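Home Forum > Kitchens > Drawers and hardware
Thread: Soft-close or push-to-open for deep drawers?

quiambao_k
Posted 17 February 2019

Hello everybody. We are planning a new kitchen and I must decide between soft-close drawers with handles and push-to-open drawers without handles. The seller at Canitz says push-to-open is what everybody takes now. My wife likes the clean look. I am afraid of the fingerprints and of the drawers that jump open when somebody leans on them.

We are a family with two small children. The deep drawers will hold pots, plates and the rice cooker. The price difference is 700 for the whole kitchen, so the money is not the main question for me.

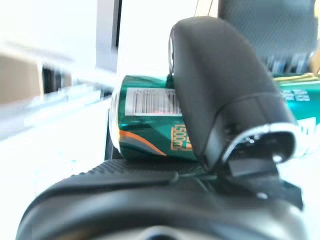 Re: Soft-close or push-to-open for deep drawers?

Lâm Lục
Member, 1,226 posts

I have lived with push-to-open for four years and I would not take it again. With a heavy drawer you need to push quite strongly, and always at the right point. When my hands are dirty from dough, I use the knee. This works for the low drawers only, and now there is a dull spot on the front from my knee.

Also please ask which system exactly. In many cheaper kitchens you get either push-to-open or soft-close, but both together costs more. My drawers close with a bang if I am not careful, and with children I think this matters.
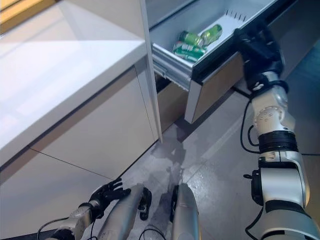 My sister took the fronts with a beveled upper edge, so you pull at the edge and there is no handle at all. It has the clean look that your wife likes, and the normal soft-close runners stay possible. Dust collects on the bevel, but one wipe per week is enough.

Re: Soft-close or push-to-open for deep drawers?

cakar78
Member

I must disagree with Lâm. I have push-to-open in a Carka kitchen, and the drawers open with a light touch, even the one with the cast iron pots. I think it depends very much on how the fitter adjusted them. Mine came back a second time, for one hour, and after this it was a different kitchen. There must be a small gap between the front and the cabinet, a few millimeters. If the gap is too small, the mechanism does not release.

About fingerprints: on matte white I see almost nothing. On my mother's glossy dark fronts you see everything. 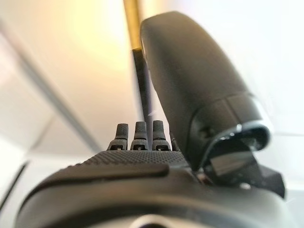 What I would really spend money on is full extension. My old drawers came out only three quarters of the way, and everything in the back was lost for years. I found a cake form there that I had bought twice. Ask also for the load rating of the runners, because plates are heavier than people believe.

Re: Soft-close or push-to-open for deep drawers?

Lâm Lục
Member, 1,226 posts

The gap I adjusted myself already, two times. It was better for one winter and then the same as before. But I agree about full extension, this is worth every cent.

Re: Soft-close or push-to-open for deep drawers?

quiambao_k

Thank you both, this helps me a lot. I asked Canitz about push-to-open together with soft-close, and then the difference becomes 825. Hmm. The beveled edge I did not know. Is it comfortable for a wide drawer?

Re: Soft-close or push-to-open for deep drawers?

Lâm Lục
Member, 1,226 posts

For me yes. You can hold it anywhere along the width, also at the corner. A very full drawer I would pull in the middle so that it runs straight.
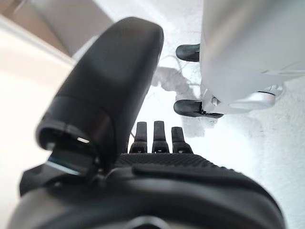 Over a bright white floor.

Re: Soft-close or push-to-open for deep drawers?

cakar78
Member

One warning for the beveled fronts: try them with wet hands before you sign. I tried them in the showroom with dry hands and liked them, then at a friend's house after washing dishes I slipped off two times. If you have long nails it is also not so nice.

Re: Soft-close or push-to-open for deep drawers?

quiambao_k

Good point. We go to the showroom again next Saturday and I will bring a wet cloth. My wife says she does not know me then.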